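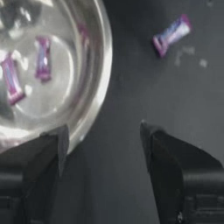 Category: Workshop Notes | Maintenance

Print this page | E-mail this page

Resetting the Gripper on the Dimari Cell
February 22, 2023

The Dimari cell was returned to service this morning following replacement of the finger pads and a full check of the wrist camera. I record the procedure in full, as the previous entry on this subject, written in September, omitted the order of the steps and has led to some confusion among colleagues on the second bench.

The arm is to be parked and the drive power removed before any work on the fingers begins. Both fingers are taken off together. Replacing one and leaving the other produces an uneven grip, and Gebremedhin Tufa has shown me two sets of fingers worn in precisely this manner. The mounting faces are wiped with a dry cloth. The screws are first fitted by hand, then tightened in turn, a little on each side.

The gripper is then homed with nothing between the fingers. If the tips do not meet evenly, the screws are to be loosened and the step repeated. No correction should be entered in software at this stage – the Hutsuliak controller will accept one, and it will conceal the fault until the next change of pads.

The wrist camera is checked last. Its mount must not be used as a handle when the arm is moved manually, a point which Marta Moroz has asked me to state again. The lens is cleaned, the cable is inspected along its whole length, and the view is compared with the reference print kept in the cell folder. Both fingertips should be visible at the bottom of the view when the gripper is open.

Acceptance is carried out with wrapped candy and a clear glass bowl on the dark tabletop. The bowl is a demanding object for the camera on account of its reflections, and the wrappers are light enough to reveal a grip that closes too hard. The full test consists of 50 picks at reduced speed. A cell that drops more than two is not released. The opening width for this test remains 60 mm, as set by Svitlana Stetsiuk.

The pads removed today had been in use for six months. I have placed them in a labeled bag in the Godico drawer for comparison with the next set. The spare camera cable has not yet arrived, and the present one should be examined at each weekly check until it does.

Filed under: Grippers, Cell Maintenance, Wrist Cameras

Contact | Copyright Hryhorii Zhuravel. All rights reserved. | Back to top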